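Garno pauses its table-clearing trial after a grip fault, and explains what comes next

PREVADBERG, March – I run the tidy-up program at Garno, and I'm writing this one myself because a lot of you have emailed and you deserve better than two lines of legal wording. We've stopped the unattended part of our table-clearing trial. It stays stopped until the grip fault is fixed and checked by people outside our team.

Our robot arms learn to clear a kitchen table from people who do the job first with hand-held grippers, the same jaw shape and the same pads. The arm at our Prevadberg test kitchen had been sorting packaging from things worth keeping, and doing nicely at it! Then one Thursday, a little after 11 in the morning, it picked up a glass jar, read the grip as too light, and kept closing. The jar broke. One of our own people was standing closer than she should have been and got a small cut on the wrist. She was treated on site and is back at work – and she has been very frank with me about where we'd put the floor tape.

The fault is in the way the controller handles soft things and hard things. A sponge gives, so the jaws travel a long way before the force reading climbs. The software had learned to be patient with that slow climb. When one force sensor dropped out, the missing reading looked to it just like something soft, and it went on squeezing. We have a cutoff for this, but it was set to wait for 2 bad readings in a row and the sensor kept flickering in and out, so the count kept starting over. That's our mistake and it was there to be found.

We've gone back to working by hand while Khoury, who build our controllers, rewrite that part.
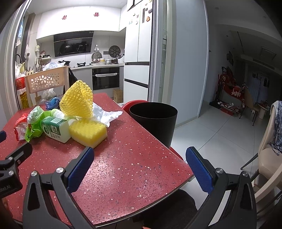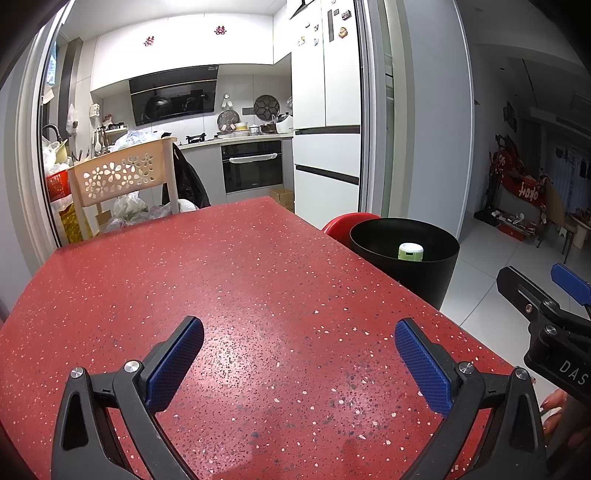
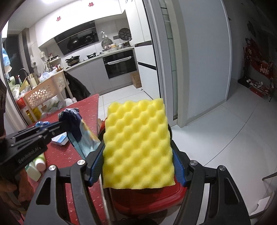 Hand-held grippers with blue finger pads in use at a red speckled table beside the kitchen. The last picture shows a yellow foam sponge held between the pads.

We went through the logs of 81 earlier runs and found the same flicker in 11 of them, all with soft items, so nothing broke and no alarm went off. I wish we'd read those logs sooner.

From now on a single missing reading opens the jaws. Closing force is capped at 80 percent of the old limit, and glass is off the list altogether. Anyone in the room stays behind the new line while an arm is powered. Faltinari, an independent test lab, will run the checks and we'll publish their report in full, good or bad.

If you have one of our trial arms at home, please leave it switched off at the wall. You don't need to send anything back, and your trial period will be extended by however long this takes.

Press questions can go to the Garno press desk in Prevadberg, weekdays until 5 p.m.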